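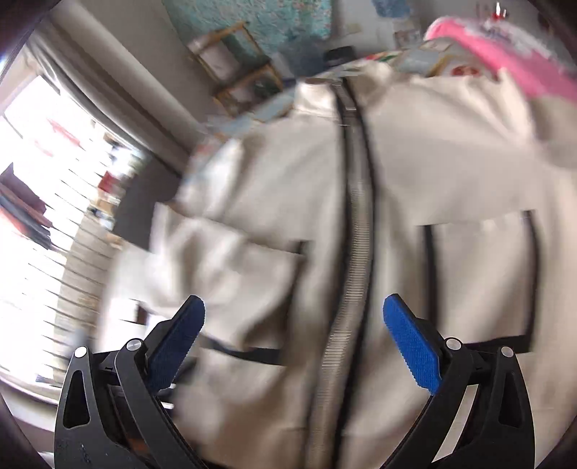

Cream backpack, front zipper between the pads.

Wednesday, 2:10 pm. Bag line notes, returns bench.

Goal for June is still the same: get the zipper check on returned backpacks off people's hands, or at least off their wrists. Giltometti sends us mixed returns and every bag needs each zipper run end to end, pockets opened, strap anchors pulled. Sveva Caputo's timing sheet puts a full check at 112 seconds by hand. Most of that is zippers.

Collected with the hand-held gripper this morning. Target is 400 usable runs before we hand anything to Ruotsalainen for training. Pace is slower than by hand and will stay slower for a while. Rate targets for whoever is holding the gripper are suspended until the set is complete. This is now in writing from Mirken, copy in the binder.

Observations:

Long center zippers on soft bags are the hard case. The fabric follows the slider unless something holds the top edge. By hand we pinch with the left and pull with the right without thinking about it. One gripper has no left hand. Tried leaning the bag on a full carton, better. Tried stuffing it with packing paper, better again, but adds a step that someone has to do and undo.

Pads hold fabric well. On a small metal slider they skate if the approach is off to one side. Coming in square to the teeth helps.

Fast moves blur. Slow down on the approach, normal speed on the pull.

Change to the work itself: Corken's plan has one person feeding bags and clearing faults for 3 stations. Sveva's objection, which I share, is that the feeder gets all the stuck zippers and none of the easy ones. At present the easy ones are the rest between the bad ones. Suggested rotating off the feed position every 40 minutes. Corken wants to see fault rates first. Reasonable, but the rotation should be in the plan before the stations arrive and not after.

Second point, grading. The check by hand also catches smell, stains, a lining that feels wrong. None of that is in the zipper run. If the station passes a bag, a person still has to look inside it — the time saved is smaller than the slide deck says. Need a new timing with the zipper portion removed.

To do:
Clamp for top edge of soft bags, ask in the shop for scrap foam.
Separate label for runs where the slider slips.
Sveva to redo timing sheet.
Charge both batteries tonight.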